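Vornside confectioner puts loose chocolates back on the counter

Shoppers in Vornside can once again choose their chocolates one piece at a time. Moser, the confectioner on Rarkgate, has brought back its loose counter after a long stretch of selling only sealed assortments. The chocolates are set out on white trays printed with strawberries, with stainless-steel tongs for lifting them, and there is a small box with a white rabbit on its blue top.
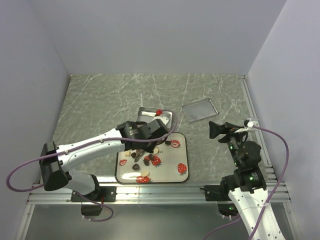
By Samah Slaoui
Vornside, July 2022

The counter opened on Monday morning and runs the length of the shop's front window. Customers point out what they want, or take tongs and choose for themselves, and pay by weight at the register. The box costs $2 and can be brought back and used again.

Moser stopped selling loose chocolates when it moved out of its old corner store and into the narrower space on Rarkgate. Reto Frei, who manages the shop, said there was simply no place to put an open counter until the stockroom wall was taken down in the spring.

"We had people asking every week," Frei said. "They would buy the assorted pack and tell us they were going to give half of it away. They wanted the ones they liked."

In December the shop tried the idea for the holiday season, with a single table near the door. It had ordered 2,000 boxes and expected to have plenty left over. It ended the month having filled 2,634, the last of them in plain white cartons borrowed from the cake side of the business.

That settled the question, Frei said. The company approved a permanent counter in the new year and set aside money for the wall, the lighting and a stock of new trays.

The trays came from Plalteck, a tableware wholesaler outside town. Moser bought 200 of them, enough to change them over during the day and still have clean ones for the next morning. They are rectangular, with rounded corners. Regula Wallner, who looks after the counter, chose them from a catalog that also offered lemons, cherries and a plain gray.

She said the plain gray looked smart in the catalog but dull with dark chocolate on it. The white shows off both the dark and the milk pieces, and the printed fruit still makes sense when a tray is nearly sold out.
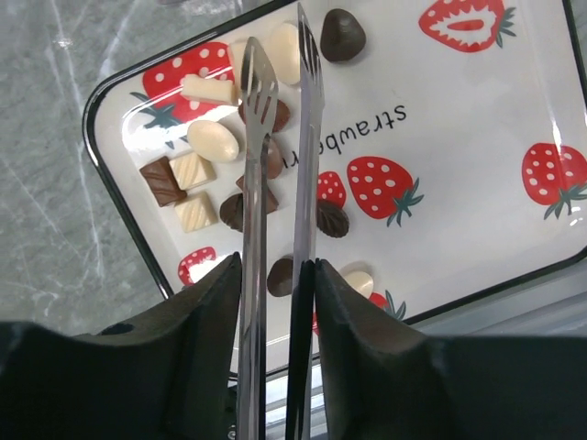 Tongs took longer to settle on. The December table had spring-loaded ones, and staff found they left dents in anything with a soft center. Wallner tried several kinds over the winter and ended up preferring slim metal ones, though she admits they need a light grip. Children are asked to have an adult help them.

The tongs are swapped for clean ones every hour. Pieces containing nuts are kept at the far end of the counter on their own trays, with their own tongs, and the shop will fill a separate box for anyone who asks. Frei said customers with serious allergies should still buy from the sealed range, which is packed in another room.

The chocolates themselves are mostly the ones Moser has been making for years. Shapes vary from tray to tray, and Wallner said the mix is deliberate. Regular customers learn which shape holds the praline and which the coffee cream, and new ones can ask. A printed card is being prepared, but she would like to wait until the summer fillings are decided.

Two of those are on trial now, a raspberry and a salted caramel. A third, made with apricot, was dropped last week after it turned too soft in the window. The blinds on that side of the shop now come down at noon, and the softer fillings are moved toward the back wall in the afternoon.

Emil Camenzind, who runs the bookstore next door, was among the first customers on Monday. He bought a box for his staff and said he had gone back for a second before lunch.

"I used to get a quarter pound on Fridays at the old place," he said. "It's a bit more expensive now – everything is – but I'd rather have a few good ones."

Prices at the counter are the same per pound for every piece, including the pralines, which used to cost more. Frei said the single price keeps the line moving and saves staff from sorting through a full box at the register. The shop may look at it again in the fall if cocoa costs keep rising.

The rabbit design came from Riku Noguchi, an illustrator who has done seasonal work for Moser before. It was first drawn for an Easter window and never used. Wallner found the drawing in a folder while she was clearing out the stockroom and asked whether it could go on a lid.

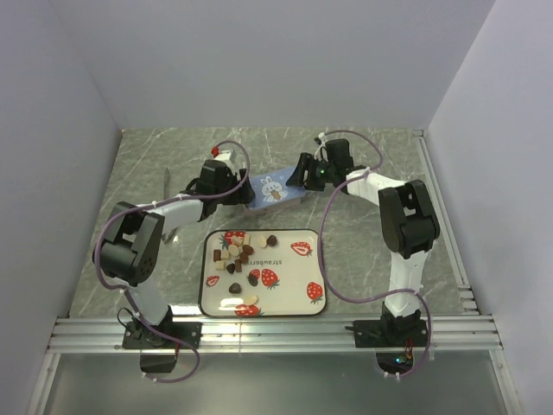

Samah Slaoui

Boxes brought back for a refill are checked at the register, and any with a split corner or a lid that no longer closes properly are replaced free of charge. They should be wiped out and dried at home first. The shop will also fill a customer's own tin, as long as it is clean and has a lid, and the weight of the tin is taken off before the chocolates go in.

Larger orders for weddings and office parties will be taken from next month. Those will be packed by staff the day before pickup, and customers can choose the mix in person or by phone.

The loose counter is open Monday through Saturday from 10 a.m. until an hour before the shop closes, to allow time for the trays to be cleared and washed. The sealed assortments, bars and cakes are available during regular hours. Moser does not plan to ship loose chocolates by mail during the summer.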